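Speaker notes: Getting Good Sound Out of a Small Room
Talk for the Khúc listening club, spring session
Speaker: Trí Vương. Tùng Bạch on the turntable and the volume knob.

Before people sit down
Have the Murnon speakers already playing, low, something with an upright bass. Leave them shoved against the wall on purpose. Tùng knows not to touch them until I nod.

Opening
Hi everyone, I'm Trí. Some of you know me from the repair evenings. I've been playing with stereos since I was 12, when my uncle handed me a receiver with one dead channel and told me I could keep it if I got both sides going. I did, and I have been a pain to live with ever since.

Tonight is about rooms. I love amplifiers, I could talk about amplifiers until they lock the building, but the biggest change I ever heard in my own system came from dragging the speakers away from the wall one afternoon. It cost me a scuffed floor. So that's where we start!

(Pause. Nod to Tùng. He pulls both speakers out to the first tape marks. Play the same track again, same volume. Let it run a full verse and keep quiet while it does.)

Ask the room what changed. Usually someone says the bass got smaller. Good, take that one first.

Part one: the wall behind the speaker
Low notes spread out in every direction from a speaker cabinet, including backward. When the speaker sits against a wall, that backward sound bounces and joins what's coming from the front, and the bottom end gets louder. Louder can be fun for a song or so. Then you start noticing that every bass note has the same fat sound, and the singer is standing behind it.

Pull the speaker out and the bass evens out. You can hear where one note stops and the next one starts. Some people miss the weight at first. Tell them to give it a couple of evenings.

Corners are the same story, only more so, with two walls and the floor all helping. If a corner is the only spot you have, a smaller speaker will often make you happier than a big one. The little Murnons we're using tonight were meant for exactly that kind of home.

Remember to mention ports! If there's a hole in the back of the cabinet, it needs air. Foam plugs are cheap and worth trying before you move any furniture.

Part two: the triangle
(Tùng holds up the string.)

You, the left speaker, the right speaker. Start with all three sides the same length. We use plain kitchen string because I can never find the tape measure. Sit down, play a voice you know well, and listen for it to hang in the middle. If it smears out to the sides, bring the speakers a little closer together or turn them in toward you. If everything bunches up in the center, go the other way.

Turn both speakers by the same amount. I use a coin on the floor at the front corner of each cabinet as a marker. Go slowly. Small turns make a bigger difference than you'd expect, and it's a real thrill when the voice suddenly snaps into place.

Tweeters at ear height when you're sitting, please. Bookshelf speakers on an actual bookshelf are nearly always too high or too low. Tilt them with a bit of folded cardboard if you can't move them.

(Demo two: the vocal track, speakers straight ahead, then turned in. Tùng does the turning. Ask the person in the left end seat what they hear, then the person in the middle. They will disagree, and that's useful.)
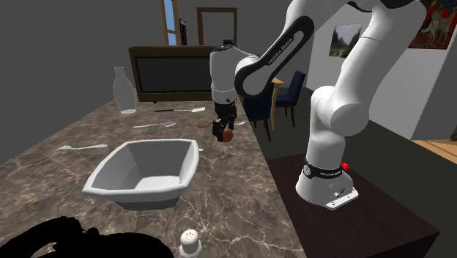
What should you do if your chair has to stay against the back wall?

Bring it forward by even a foot if there's any give at all, and if there isn't, hang something thick and soft on the wall behind your head. A quilt works well. The bass will still be heavier back there than in the middle of the room, so turn the bass control down a touch and enjoy the record.

(This one comes up every time I give the talk, so I answer it before the questions.)

Part three: power, quickly
I promised the club I'd say something about watts. Here it is.

Most of the time, at normal listening levels in a normal living room, your amp is putting out very little. The big number on the box is there for peaks, a drum hit or a piano chord. Going from 100 watts to 200 watts per channel gets you 3 decibels, which you'll hear as a modest step up. It is nowhere near twice as loud.

So where does the rest of the money go in a bigger amp? Often into a power supply that stays calm when the speaker is hard to drive. That can matter a lot. My old Trirnico integrated is a modest thing on paper and it has driven everything I've hooked up to it without getting rough. I recapped it last winter and it's quieter than the day I bought it.

Tell the bridging story if there's time. Short version: I bridged two stereo amps into a pair of speakers with a low impedance, the protection relays clicked all through a string quartet, and I spent the evening reading the manual I should have read in the first place. A bridged amp sees half the impedance of the speaker on each side. Check the manual for the lowest load it allows in bridged mode. It's nearly always higher than in stereo.

(Do NOT get pulled into cables. If someone asks, say thick enough, long enough, and red to red.)

Part four: soft things and hard things
Clap test. Everyone claps once, on my count. Listen for the zing after the clap. That quick metallic flutter is sound bouncing between two bare, parallel surfaces.

A rug between you and the speakers is my favorite upgrade in all of audio. Curtains over a big window, second favorite. Full bookshelves are lovely because the uneven spines scatter the sound as well as soaking some of it up.

Don't overdo it. I once put foam on every wall of a tiny spare room and it sounded like singing into a coat. Thin foam eats the treble and leaves the bass alone, so you end up with something dull and boomy at once. I took most of it down again and the room came back to life.

(Demo three: roll up the rug, play the cymbal track, unroll the rug, play it again. Keep it under a minute each way. Tùng lifts the needle, I do the rug.)

If the projector is working, show the sweep from the Flerside room: the peak at 44 hertz, then the same sweep after we moved the chair. The peak drops way down and we hadn't changed a single piece of gear. I still get excited looking at that line. If the projector isn't working, draw it on the board, a hill and then a smaller hill.

Part five: things to try at home
Read these slowly, people like to write them down.

Pull the speakers out from the wall, one hand's width at a time, playing the same song each time.
Do the string triangle.
Get the tweeters level with your ears.
Clap in every room of the house and find out which one is kindest.
Move the chair before you buy anything.
Use a song you've heard a thousand times, and keep the volume the same between tries. Even a small bump in level will fool you into thinking it's better.

Live with each change for a few days. If you can't remember what you changed, put it back the way it was and start over with a notebook.

Questions
Leave a good stretch for these. Likely ones: subwoofers (put it in your seat, crawl around the room, leave it where the bass sounds even), turntable on the same shelf as a speaker (try hard not to), room correction (great fun, do the furniture first).

Repeat each question into the mic. The back row couldn't hear last time.

Closing track
Ask the room for requests and take one. Tùng has 2 crates with him. Lights down, speakers at the second tape marks, rug out. Play the whole side if they want it, and remind people the room is ours until 10 and the chairs go back in the closet on the left.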